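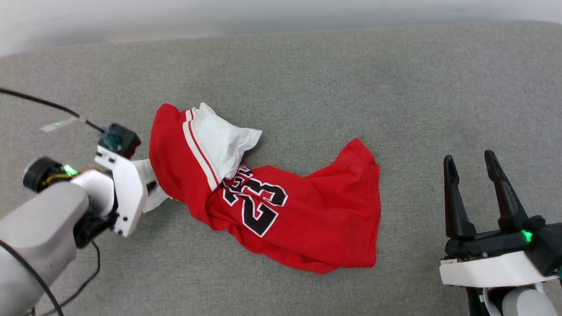
A red basketball jersey with the number 23 in black, outlined in white.

Basketball jersey

A basketball jersey is the sleeveless shirt worn by basketball players, usually together with matching shorts. It is cut loose at the shoulder so that the arms can swing freely, and it carries a large number on the front and back so that officials, scorekeepers and the people way up in the cheap seats can tell one player from another. Jerseys are also worn a great deal off the court, at games and picnics and around the house, and many families have one at the bottom of a drawer that belonged to somebody's older brother.

Construction

Most modern jerseys are made of a light knit, often polyester, that lets air through and dries quickly. Older ones were wool, cotton or a shiny nylon, and anyone who played in wool in a warm gym in May will remember it without much fondness. The neck and armholes are finished with a band called trim or piping, frequently in a second color with a thin stripe running along it. Some jerseys have a lining, and practice jerseys are often fully reversible – one color outside, another inside – so that a squad can split into two sides without anyone changing shirts.

Numbers and lettering

The number sits in the middle of the chest, with the team name commonly arched over it. Black numerals on a red shirt can be hard to read from a distance, and a white outline helps the figures stand out. Numbers may be sewn on in layers of twill, printed with ink or pressed on with heat. Sewn numbers last longest but feel heavy, while pressed ones can crack if they are folded along the same line year after year.

Washing and folding

A jersey is best washed inside out in cool water and hung to dry, well away from a hot dryer. Red ones deserve a first wash by themselves, particularly if they have white trim. Folding takes a little patience, as the wide armholes let the fabric slide around and twist. The usual way is to lay the jersey face down, smooth it from the middle outward, bring both sides in behind the number and then fold the hem up toward the neck. Loose threads at the hem should be snipped, never pulled.

See also: Basketball shorts, Piping (sewing), Sleeveless shirt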